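# The Maintenance Record of Unit 4

The Claker Institute required that every intervention upon its machines be entered in the record by the person who had carried it out, in ink, and without remark upon the machine's character. Pantelis Mavromatis had observed the first two requirements throughout his service. The third he had broken twice, and on both occasions the page had been returned to him.

Unit 4 was a Danko arm of the older pattern, installed in the demonstration kitchen at Nellard. In May it began to close its grip a little late. The delay was slight, and visitors did not notice it. Mavromatis noticed it from the corridor, by the sound.

He submitted Form 50, requesting permission to withdraw the unit from service. Permission was granted until 5 in the afternoon. He hung the card on the door, locked the arm at the shoulder, and removed the wrist cover. The screws went into a saucer, in the order in which they had come out.

The fault lay where he had supposed. A cable had worn against its clip, and the clip, a Boltilis part no longer supplied, had begun to split. The approved course was to order a replacement wrist, for which the waiting period was almost a year. The other course was to turn the clip over, dress the cable with tape and reset the fingers by hand. This was not approved. It was, however, described in full on page 939 of the record, in the handwriting of his predecessor, who had evidently been allowed to keep the page.

Mavromatis read the entry through and then did as it said. He turned the clip and laid the cable with a little more slack than the drawing showed. He cleaned the coverings of both fingers with a damp cloth, working from the tip towards the wrist, and dried them with another. When the cover was back in place he released the shoulder and brought the arm down over the brown marble, opening the fingers as far as they would go, and called up the wrist view on the service screen.

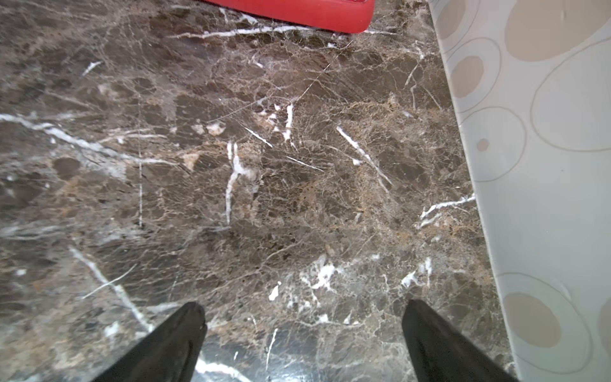 *Unit 4, wrist view. Fingers open above the marble.*

He studied the view for longer than the procedure asked. His predecessor had written that the veins of the stone were useful in judging whether the fingers stood level, and that one came to know them. Mavromatis had thought this an odd sentence for an official record. He now found that he had already chosen a vein of his own, a bold white one, forked at the top, and was measuring by it.

He gave the command to close and listened. Then he gave it again.

At a quarter to five he took down the card and wrote up the entry. Clip reversed, cable dressed, fingers cleaned and reset. See page 939. He considered the line for some time, and added beneath it — in smaller writing, and in the full expectation of its being returned — that the unit had been patient.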